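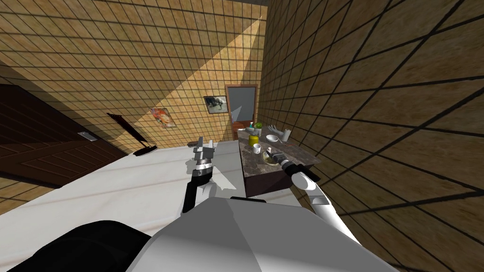

*Tiempo de lectura: 4 minutos*

# Quiénes somos

En Nodavon enseñamos robótica doméstica, y lo hacemos con las puertas abiertas siempre que podemos. Somos una escuela pequeña, con un taller, un aula de simulación y una cocina para el café que acaba siendo el lugar donde se resuelven la mitad de los problemas. Si has llegado hasta esta página, seguramente has estado en una de nuestras jornadas abiertas, o te han hablado de ellas, o estás pensando en traer a tu grupo. En cualquiera de los tres casos, bienvenido, y perdona si nos alargamos un poco: nos gusta contar lo que hacemos.

## Lo que vas a ver en una visita

La jornada empieza casi siempre en el aula de simulación, delante de una pantalla grande. Trabajamos con habitaciones generadas por ordenador, como la que abre esta página: paredes de azulejo beige, una encimera de piedra oscura junto a la pared, unos cuantos objetos pequeños encima y un robot blanco de dos brazos visto casi desde sus propios hombros. Es un punto de vista que al principio desconcierta (mucha gente inclina la cabeza sin darse cuenta) y al que uno se acostumbra en un par de minutos.

A esa sala la llamamos Nevix. Le tenemos cariño porque fue la primera que nos quedó medianamente habitable, con su puerta de madera, su fregona apoyada al fondo y hasta cuadros en la pared. Los cuadros no sirven para el ejercicio, claro, pero a los alumnos les gusta ponerlos y a nosotros nos cuesta decirles que no.

El ejercicio de la visita consiste en acercar la pinza negra del brazo derecho a los objetos de la encimera y decidir por dónde se agarraría cada uno. Un tarro cilíndrico amarillo se deja pensar bastante bien; un cuenco blanco y bajo ya obliga a discutir si conviene ir al borde o entrar desde arriba; y con el objeto en forma de guante, los dedos extendidos, suele haber tantas opiniones como personas en la sala. Nos encanta ese momento. El público vota a mano alzada, alguien del equipo lleva el mando y después se prueba lo que ha salido, sea sensato o no.

El brazo izquierdo, con su pinza metálica de dos dedos planos, lo reservamos para la segunda parte, que es más tranquila. Ahí hablamos de distancias, de sombras y de por qué una pinza que parece estar tocando una superficie puede estar todavía por encima de ella. Es la explicación que más nos piden repetir, sobre todo los profesores de dibujo, que vienen más de lo que uno imaginaría.

## De dónde venimos

Nodavon nació como un curso de tarde dentro de la academia Urbonaitė, con 10 alumnos y un solo ordenador capaz de mover una simulación sin quejarse. El curso creció, la academia nos cedió primero un aula y luego media planta, y un mes de octubre nos mudamos por fin a nuestro propio local. Seguimos compartiendo con ellos biblioteca y buena parte del profesorado – y también la costumbre, heredada de sus veteranos, de dejar que el visitante toque los mandos antes de recibir la teoría.

Desde entonces han pasado por las jornadas abiertas 1.587 personas, entre familias, institutos, gente de oficios y algún que otro curioso que venía a preguntar por otra cosa. De ellas, 494 volvieron para hacer un curso completo. No tenemos comerciales ni hacemos grandes campañas, así que esas vueltas son para nosotros la mejor noticia del año.

## Allus, nuestro programa para centros

Con el nombre de Allus reunimos todo lo que hacemos con colegios e institutos. Cada grupo recibe antes de la visita un cuaderno con las tareas, prepara en clase su propia propuesta de habitación y la trae el día acordado. Durante la demostración cargamos una o dos de esas propuestas y trabajamos sobre ellas, con los autores delante. Hemos visto cocinas imposibles, baños con cinco puertas y una despensa entera dedicada a las aceitunas.

El cuaderno es gratuito y puede pedirse aunque no se vaya a venir. Lo revisamos cada curso con las correcciones que nos mandan los docentes, que son muchas y casi siempre tienen razón.

## Si quieres venir

La próxima jornada abierta es el 9 de abril de 2018. La entrada es libre, pero agradecemos que nos escribáis antes desde la página de contacto y nos digáis cuántos sois y qué edades tenéis, para preparar los puestos. El aula de simulación está en la planta baja y se entra por el patio; el taller queda arriba, con ascensor. Los menores de doce años deben venir acompañados por un adulto – que también participa, conviene avisarlo.

Al terminar siempre hay café, y zumo para los pequeños, y nos quedamos charlando hasta que toca cerrar. Si te interesa algún curso en particular, pregunta entonces sin ninguna prisa, o llámanos cualquier mañana al teléfono de secretaría.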